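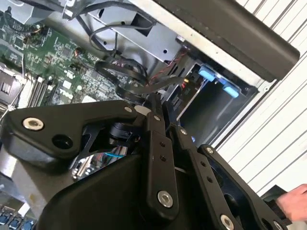

## Section 4: Fitting the Second Storage Drive

By now you've got the side panel off and set somewhere it won't be stepped on, and you've had a first look around inside your Lireck desktop. If you skipped Section 3, please do go back and read it — it's short, and it covers shutting down properly and unplugging the power cord, which has to happen before anything on these pages.

Set aside an unhurried hour for this part. Most people finish sooner, but the cable routing in step 7 can be fiddly the first time, and it goes so much better when you aren't watching the clock.

### What you'll need

- The Tanguy drive from your upgrade kit, still in its silver bag
- The data cable (the flat one, 50 cm long)
- Four short screws from the packet marked B
- A medium Phillips screwdriver
- A small dish or a jar lid for the screws

**Note:** Kits packed before May came with six screws in packet B. The two extras are spares, so tuck them away in the accessory box with your warranty card.

### Fitting the drive

1. Touch a bare metal part of the case with your hand and hold it there for a moment. Do this again any time you get up and come back, especially if you've walked across a carpet.

2. Find the drive cage. It's the metal frame near the front of the case with two open bays, one above the other. Your original drive lives in the top bay, and the new one is going underneath it.

3. Squeeze the two tabs on the lower tray and slide it toward you. It can be stiff on a newer machine. Wiggle it gently from side to side as you pull and it will come along.

4. Take the Tanguy drive out of its bag, holding it by the edges, and lay it in the tray with the label facing up and the connectors facing the open end.

5. Line up the four holes and put in the screws from packet B. Start all four loosely before you tighten any of them, then go around once more until each is snug.

 **Caution:** Please don't use the longer screws from packet A here. They belong to the fan bracket in Section 6, and they can reach far enough into the drive to damage it.

6. Slide the tray back in until you hear both tabs click. If you only hear one, pull it out an inch and try again.

7. Plug one end of the data cable into the drive and the other into the port labeled 2 on the main board. Run the cable along the bottom edge of the case, well clear of the fan, and leave a little slack at each end. The connectors are L-shaped and fit only one way, so if you meet resistance, turn the plug over and have another go.

8. Connect a spare power plug from the bundle near the cage. There should be at least one hanging free with a paper tag on it — you can pull the tag off and throw it away.

### Checking your work

Before the panel goes back on, give both cables a light tug. They should stay put. Look over the floor of the case for stray screws, and count what's left in your dish if you have any doubt at all. Then refit the panel, plug in the power cord, and switch on.

The new drive should show up in the Letside setup screen as "Drive 2, not formatted." That wording worries a lot of people, but it's perfectly normal for a brand-new drive, and Section 5 will walk you through formatting it.

If Drive 2 isn't listed:

- Shut down, unplug the cord, and reseat both ends of the data cable.
- Make sure you used port 2. Port 3 is switched off on Lireck machines as they leave the factory.
- If the screen shows code 47, the drive has power but no data connection, so the cable is the first thing to look at.
- If it shows code 18, the power plug isn't all the way in.

Any other code is worth a message to the Adside help desk. Have your kit number handy (it's on the lid of the box) and ask for Kedir Wako's team, who look after the storage kits.

*Section 4 revised 28 October 2026. Formatting and naming the new drive continue in Section 5.*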